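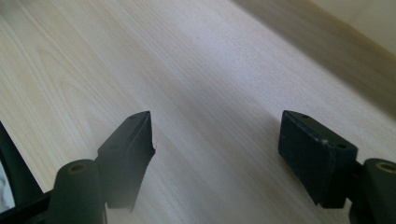 Label printer drops jobs after the first page – shipping desk
Opened by: Kanchan Dwivedi
Assigned to: Harish Sisodia
Opened: 18 January 2023
Priority: Normal
Status: Closed

Problem as reported

The label printer on the shipping desk prints the first label of a batch and then stops. The light stays green. The queue on the PC shows the rest of the batch as "Sent to printer" and then the entries disappear. Single labels print fine. It started this morning. I have turned the printer off and on and changed the roll.

We use the Wostiden export to make the batches. Today's batch was 116 labels and I had to print them one by one, so please don't leave this too long.

Kanchan

Reply – Harish Sisodia

Thanks. Before I come over, can you tell me:

Is the printer plugged in by USB or by the network cable?
Does the same thing happen if you print from the Rathore order screen instead of the Wostiden export?
Did anyone change the label size in the last few days?

Reply – Kanchan Dwivedi

Network cable. It has both but the USB one isn't connected to anything.
From Rathore it prints the whole batch, but the address is too small and the barcode is missing, so I can't use those.
I haven't changed the size. The late shift might have, they do the return labels.

Log – Harish Sisodia

Printed the configuration label from the front button. Firmware is current. Print count and memory look normal. The address on the label matches the one in the printer port settings.

Sent a test batch of 7 labels from my own PC with the same driver. All of them printed. Sent the same file from the shipping PC and got one label, then nothing. So the printer and the cable are OK and the fault is on the shipping PC.

Removed the printer from the shipping PC and added it again. No change. Restarted the print spooler and cleared the spool folder. There were old files in it going back to the last office move. No change after clearing them either.

Log – Harish Sisodia

Compared the driver settings on both PCs. Two differences.

1. Shipping PC has media type set to continuous. Mine is set to labels with gaps.
2. Shipping PC has "Wait for status before next page" turned on. Mine has it off.

Changed the media type back to labels with gaps. The first label now lines up properly but the batch still stops after it.

Turned off the status setting. Batch of 7 printed in full. Turned it on again to be sure, and it stopped after one. Turned it off and left it off.

With the setting on, the PC waits for a reply from the printer on a second port. That port is blocked by the Grernex security client, which got a new policy with the last update. My PC hasn't had the new policy yet. I checked the client's log on the shipping PC and there is a blocked entry for every batch that failed.

Reply – Kanchan Dwivedi

Printed the afternoon batch, all came out. The barcodes scan. One thing – the return labels are now feeding a blank after each one. Is that the media type?

Reply – Harish Sisodia

Yes. Return labels are on the plain roll with no gaps, so they do need continuous. That must be why it was switched. I've added the printer a second time under the name "Shipping Returns" with continuous set on that one. Use "Shipping Labels" for the Wostiden batches and "Shipping Returns" for the plain roll. Please pass this on to the late shift and ask them to pick the printer by name and leave the driver settings alone.

You will still need to run the feed button once after swapping rolls. Hold it until the light blinks, then let go.

Reply – Kanchan Dwivedi

Done, and I put a note on the PC. Returns print without the blank now. Can the export also remember which printer I used last? It goes back to the default each time.

Reply – Harish Sisodia

Not from the driver side. There is a setting in Wostiden under Export, Output, "Keep printer for this user". Tick it, save, then close the program fully and open it again. If it still goes back to the default, open a new ticket for the Nodov team, who look after that program.

Resolution

Status wait turned off in driver on shipping PC. Separate printer entry made for the returns roll. Request sent to have the printer's status port allowed in the Grernex policy, review due in February. Until then leave the status wait off on any PC that prints to this printer.

Known side effect: with the wait off, the PC will not show a message when the roll runs out. The printer still blinks red and holds up to 1000 labels in memory, and carries on when a new roll is loaded.

Closed by Harish Sisodia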